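Kirsten Mogensen
@kirstenmogensen
Dec 8, 2024

I've had a few messages asking how I got back to walking and then running after four years of doing close to nothing. Long answer, so I'm making it a thread.

Starting point: desk job, bad sleep, out of breath on the stairs at work. My doctor said my blood pressure was a bit high and asked how much I moved in a day. I didn't have a good answer.

I started in June. The first week I walked to the end of Clater Road and back before work. It took 22 minutes. I wore the sneakers I already had and I didn't track anything.

The second week I did the same walk. The third week I added the loop behind the Skiddale library, which has one short hill in it. I had to stop halfway up.

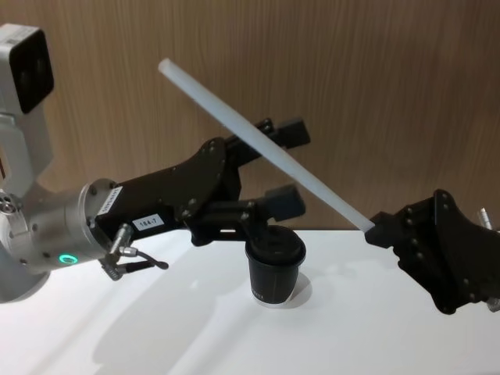
People told me to find a plan and stick to it. I tried two plans and dropped both. They had me running by day three and my shins hurt so much I took a week off.

What I did after that was walk five days and rest two. If I felt good on a walk I jogged between two mailboxes. If I didn't, I walked. I kept that up for most of the summer.

Shoes. I did end up buying a pair, because the old ones had no cushion left in the heel. I got Prallasports in a half size bigger than I normally wear. My toes stopped going numb. That was the only gear I bought until it got cold.

Jytte Kárason at work had been going out at lunch for years and I asked if I could come along. We go Tuesdays and Thursdays. She's faster than I am, so she runs ahead and turns around and comes back to me.
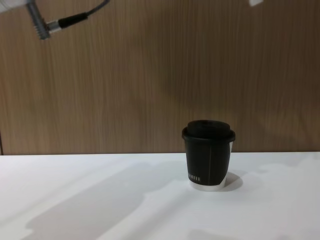 Going with another person made more difference than the shoes did. I skip when it's only me. I don't skip when she's standing at the side door with her coat on.

Food: I didn't go on a diet. I moved my lunch to after the run and I eat breakfast now, mostly oatmeal or eggs. I was a no-breakfast person for a long time and by eleven I'd be at the vending machine.

Coffee I kept. I did stop having it after 2 pm and I fall asleep faster. Some people can drink it at dinner and be fine – I can't.

Somebody asked about weight. I lost a little and then it stayed put. I stopped checking in the fall. My blood pressure at the last visit was back in the normal range and I care about that more.
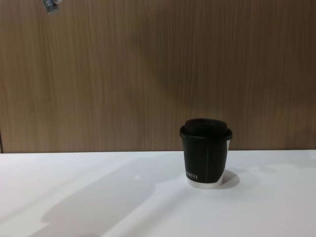

Bad stretch: in October I rolled my ankle on a wet curb. I was off it for two weeks and then walked slowly for another two. I was sure I'd lose everything and have to start from the end of Clater Road again. The first run back was slow but it was fine.

If you get hurt, see someone. I waited five days before I went in, which was dumb. The physical therapist gave me heel raises and standing on one foot. I do those while I brush my teeth. Still do.

The dark is my main problem now. I leave work at 5 and there's no light. I got a clip-on light and a reflective vest, and I stay on streets with sidewalks. On icy days I do the stairs in our building, up and down for 20 minutes. It's boring and it works.

Next thing is the Thoroddsen 7K in the spring. There's no time limit, and walkers are welcome. The list had 359 names on it when I signed up. Jytte signed up too, and she says she'll run it at her own speed, so I'll see her at the end.

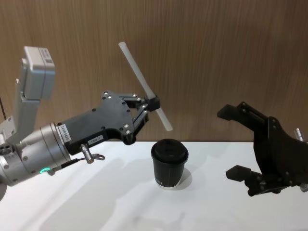 Black coffee cup, white table.

To the person who asked what to do first: pick a walk you can finish in your regular shoes and do it again the next day. Don't add to it until the second or third week.

And if you miss a day, go the day after. I used to try to make it up by doubling and that's how I got the shin thing.

I'll answer questions below when I can. I'm not a trainer – this is only what I did. If you have a heart problem or anything like that, ask your doctor before you start.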